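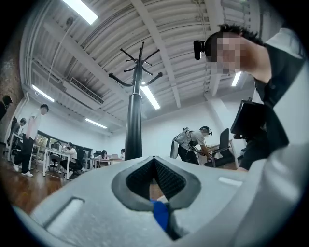
3 min read

Ticket 754 – Hand-held gripper drops off the recording screen during open day demo
Site: Flirside, upstairs workshop
Raised by: Emmont demo team
Priority: High (visitors on site)
Status: Closed, one follow-up

Summary

During the Monday open day at Flirside, one of the hand-held grippers kept disappearing from the recording screen. The jaws worked normally by hand the whole time. Visitors could pick things up with it, but for part of each turn nothing was being saved. The second gripper, on the same table and the same software, had no trouble.

Setup

Two hand-held grippers, both with the mesh pads fitted. One laptop for recording. Two head cameras, paired to the same laptop. Grippers on long USB cables through a powered hub, as visitors were going to be passing them around. Software was the Kaczorowski build we used at Flendthorpe in May, with no changes.

Log

09:40 Both grippers checked before doors. Opened and closed each one a few times, readings followed on screen. Short test recording saved and played back.

10:15 First group in. No faults.

10:50 Gripper B shows as "not found" halfway through a visitor's turn. Came back by itself after 6 seconds. Put down to someone treading on the cable.

11:05 Same again, and this time it did not come back. Unplugged at the hub and plugged in again. Found straight away. Moved the cable off the floor.

11:20 Third drop. Nobody near the cable. Swapped hub ports between A and B. The fault stayed with B, so the port is fine.

11:30 Raised this ticket. Carried on with gripper A only. Queue got long – we cut turns short until lunch.

12:35 Room quieter. Swapped the cables over. Fault moved to gripper A within a few minutes, and B ran clean. That points to the cable.

12:50 Looked at the cable end under a lamp. The plug has a slight bend and the signal drops if you push it sideways. Opening the jaws wide makes people turn the wrist, and that pulls on the plug. Explains why it never failed in our own checks, when the gripper was mostly held still.

13:05 No spare long cable in the kit box. Fitted the short one from the charging station and moved the table closer to the laptop. Taped the first bit of cable to the grip so the plug takes no load.

13:30 Afternoon session started with both grippers. 19 turns recorded, no drops.

16:10 Doors closed. Copied everything off the laptop.

Effect on data

14 recordings from the morning have gaps in the gripper readings. The head camera video for those is complete. They have been moved to a separate folder and should not be mixed in with the afternoon set. We have not tried to fill the gaps.

Fix

Faulty cable labelled and taken out of the kit. Tape on the grip works for a day but leaves a sticky mark, so a proper clip is needed.

Follow-up

Order two long cables and keep one spare in the box. Ask Kaczorowski whether the recorder can sound a warning when a gripper drops out. At the moment the only sign is a small grey label at the bottom of the screen – easy to miss when you are talking to visitors.

Closing this one. The clip is on its own ticket.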